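About us

Abeysekara is a small test shop in Allumton. Companies send us grippers, arms, cameras and controllers, or ask us to buy them off the shelf, and we find out how they behave on ordinary work. Then we write it down. We don't sell hardware, we don't take a cut from anyone who does, and we have turned down every offer to become a "preferred integration partner" without reading to the end of it.

How we started

The three of us who opened the shop used to work for a plant that made ready meals. Over two years that plant bought a gripper system on the strength of a video, and then a second system to fix the first. In the video the gripper picked up a tomato. It was a very nice tomato. The plant handled foil trays, and the foil trays folded like napkins. When we asked the seller for pick data on foil we were sent the tomato again, in higher resolution.

We came away with a low opinion of videos and a fair amount of test equipment that the plant was glad to be rid of.

What we do

Most of our work is comparison. A customer has two or three products in mind and a part that has to be moved, and wants to know which product will move it on a dull afternoon with nobody from the manufacturer in the room. We mount each one in turn, run the same cycle with the same parts, and count. A standard run is 2,000 picks. Shorter runs flatter everything. We have seen pads look perfect all morning and lose their hold once a film of dust built up on them, and a demo would have been packed up long before that.

We publish the count, including the picks that went wrong because of us. If we set an approach height badly, the report says so and the run is done again.

We also test controllers, mostly for one question: what happens when something is slightly off? A part two fingers' width from where it should be, a cable tugged, a camera that has been bumped. Brochures are quiet on this.

A few things we don't believe

"Universal" grippers. There may be one someday. So far each one we have been sent was universal for the parts in the box it came with.

Payload figures without a part attached to them. A number in kilograms tells you about a steel block with a good grip surface. Ask what it does to a wet carton.

Cycle times measured with the arm already moving. You would be surprised how common this is, or maybe you wouldn't.

"Works out of the box." Our longest setup took 70 hours, and that product had those words printed on the carton. We kept the carton.

Learning systems that "get better over time." Some of them do. We ask how much time, and better at what, and we test before and after with the same parts. In July we finished a long comparison of the Skidix controller, which claims this, against a plain scripted routine on the same arm. Across 3,980 cycles the Skidix did improve, mainly on parts that had been turned, and it ended up ahead. We had expected to write a grumpier report. It was slower to set up than the script by a wide margin, and we wrote that too.

What's on the bench

Our current job is the Vadatico comparison, which puts two finger sets on tableware with low rims. Tableware is harder than it sounds. Cups and bowls give the fingers a wall to close on, and flat dishes mostly don't, so the gripper has to come down very near the table and take what edge it can get.
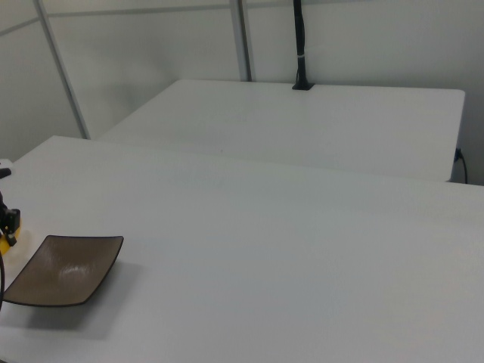 Glaze is the other half of the Vadatico problem. It is slick under a fingertip and it throws light back at a camera, and a vision system that is happy with matte plastic can start guessing. The shallow brown dish on our white tabletop has both troubles at once, with a rim that curls up only slightly and a whitish highlight near the middle. We set dishes at an angle for some picks because people put dishes down at an angle. Sellers tend to square them up. The first finger set has been through 1,407 picks as we write this, and we are not going to say how it's doing until the second has had the same treatment.

Working with us

Send the part, or a box of them, before you send the specification. We can usually tell you within a few days whether the thing is worth testing at all, and sometimes the answer is that a chute would do the job. That advice is free and has cost us a good deal of business.

Manufacturers are welcome to send products and to visit during setup. They are not welcome during the run. They see the report on the same day the customer does, and they can add a reply of up to a page, which we print as it comes. Some of the replies are better than our reports.

We don't do certification, safety assessments or repairs, and we don't lend out test units. Visits to the Allumton shop are by appointment - the door at the front is usually locked, so use the one on the side.

Page last updated Saturday, September 5, 2026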